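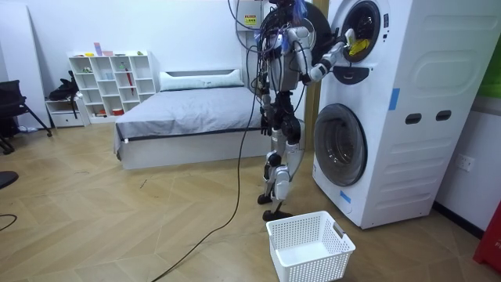
Can a robot do the laundry in an ordinary home today?

In part. Several machines can now carry out single steps, such as taking a garment out of a drum or placing it in a basket, when the room has been prepared and a trained person is present. A full wash day, from sorting to folding and putting away, remains beyond what we would recommend to any household.

About these questions

The Kondale Household Automation Desk answers inquiries from residents, housing managers and small businesses. The answers on this page were reviewed on Tuesday, April 7, 2026. They are general guidance and do not replace the instructions supplied with a particular machine.

Why is unloading a washer considered difficult?

Clothing has no fixed shape. A shirt that was flat when it went in may come out twisted around a sleeve or pressed against the door glass. The robot must find an edge it can hold, close its fingers on the cloth and draw it through a round opening without catching the seal. Small items are easily missed, and dark items in a dark drum are harder to find than bright ones.
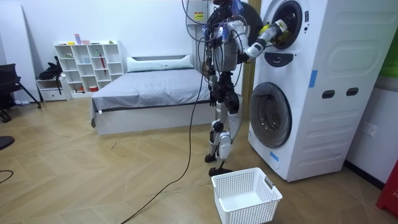 Reaching into the upper drum of a stacked unit, with the basket on the floor below.

Does the type of washer matter?

It does. Front-loading doors suit most two-armed robots better than top-loading lids. Stacked units present two doors at different heights, and a robot that reaches one with ease may have to bend or step back for the other. Residents should measure the space in front of the appliance with the door fully open.

How reliable are the results?

In our January review, 989 of 2415 attempts to move one garment from drum to basket were completed with no help from staff. Keyvan Daneshvar, who led the review, notes that most of the remaining attempts ended with the garment dropped or still in the drum. We do not regard this as sufficient for unattended use.

Which chores are closest to being ready?

Our current view is as follows.

Item 1. Carrying a light basket across a level floor: ready for supervised trials.

Item 2. Moving clothes from a washer to a basket: possible under supervision, with frequent pauses. 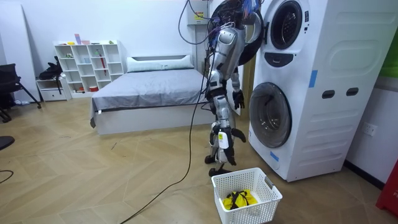
Item 3. Folding towels and other plain rectangles: possible, though slow.

Item 4. Folding mixed clothing, matching socks and treating stains: not ready.

What about opening and closing the door?

Doors are a separate task and are assessed separately. A latch may need a firm pull, and the hand has to follow the curve of the door as it swings – a motion that people make without thinking. A robot that pulls in a straight line can strain the hinge. 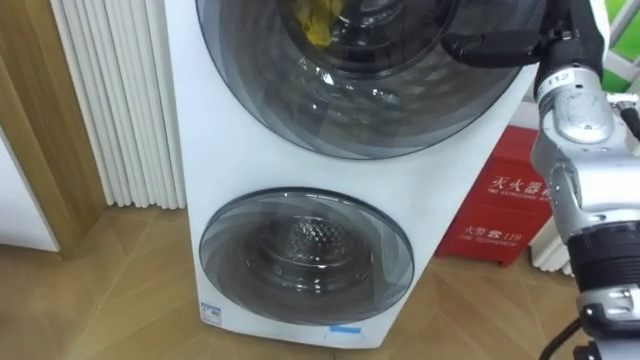
Black gripper at the rim of the upper door, yellow cloth behind the glass.

Can a laundry shop use one now?

Small shops may apply for a supervised trial of 6 weeks. Applications are handled by Milagros Ibarra. Staff must be able to reach the stop control at all times, and customers' clothing may not be used in the first 4 weeks.

Will the Desk recommend a model?

No. The Desk does not endorse products or accept payment from manufacturers. Written questions may be addressed to Khadija Samir at the Kondale office.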